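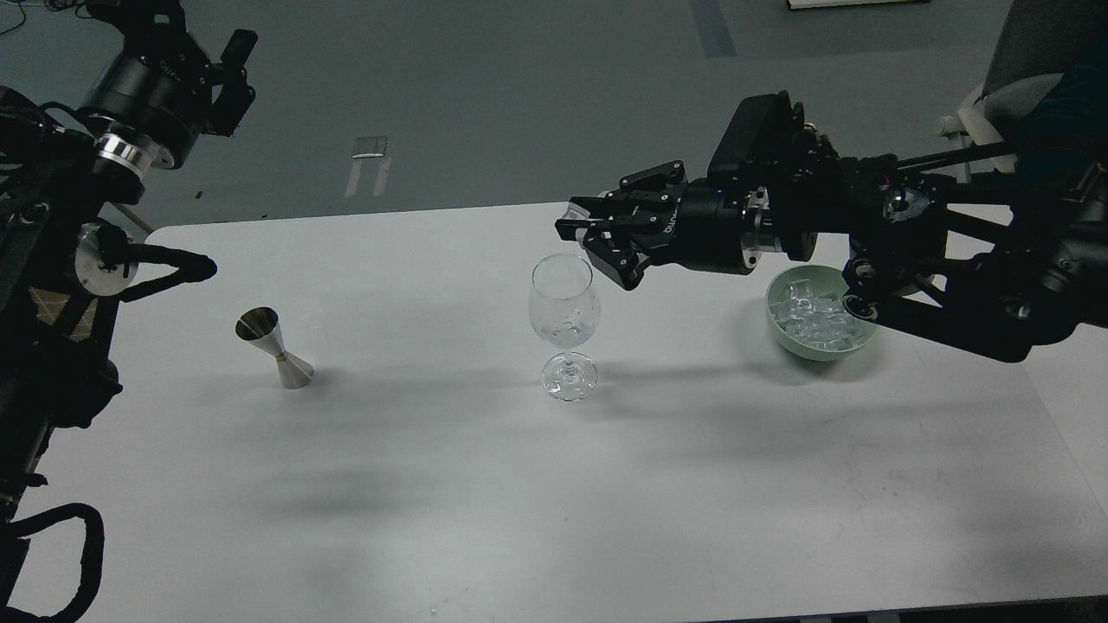 **How many times must I show a task before the arm can repeat it?**

It depends on how much you move the things between the tries. With everything in the same place, I had a usable result after 6 demonstrations. When I let the objects wander over the table, I needed more than 500.

These tips come from our small workshop in Clornham, where Gil-soo Jin and I teach bar and kitchen tasks by remote control. We keep our notes in Tak, but a paper notebook is also good.

## Before you start

- Wipe the table, and put each object where both you and the arm can reach it.
- Try the whole task once with your own hands, slowly. You will notice small movements which you normally make without thinking, for example the turn of the wrist before pouring.
- Decide which arm does what. If you change your mind after lunch, start a new folder.
- Tie the cables so that they don't pull when the elbow goes far out.

## While you are showing

Move at the speed of a person who carries a full cup of tea. Stop for one breath above the object, then go down. I close the fingers on the stem of a glass only when they are level with it – a tilted grip pushes the foot along the table.

Ice is difficult. Fill the bowl well and take from the top of the heap. When a cube falls, I don't pick it up by hand in the middle of the recording; I finish, mark the try as bad, and begin again. 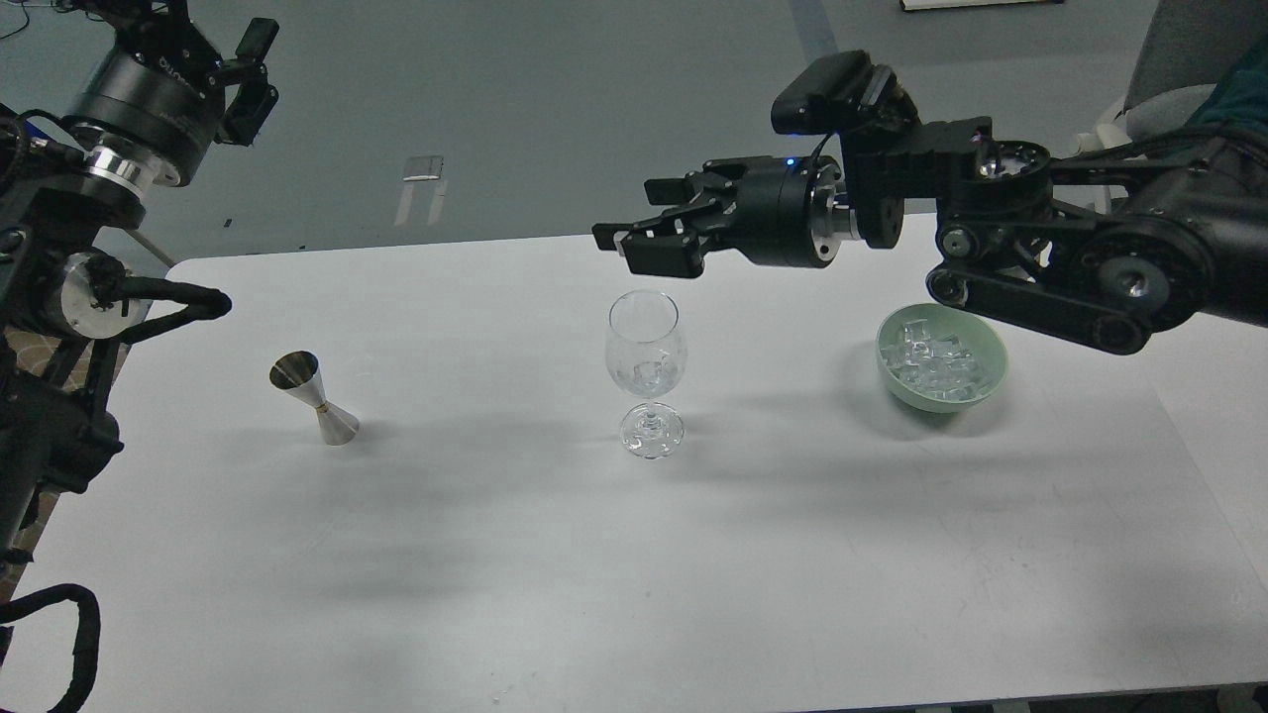 *Jigger, wine glass and ice bowl, with the right gripper open.*

## Guiding by hand or by remote?

Guiding the arm by hand is easier to learn, and I would give it to a beginner for wiping or pushing. Your own arm comes into the camera view, however, and this can spoil the recording. For glasses I prefer the remote handles. We use a pair from Kosturis, and Gil-soo sets them lower than I do, so we write the height on a piece of tape.

## Afterwards

Watch the tries on the same day and delete the bad ones. Give the files plain names, such as "ice to glass, right arm". Dry the bowl and the table before the cloth goes away.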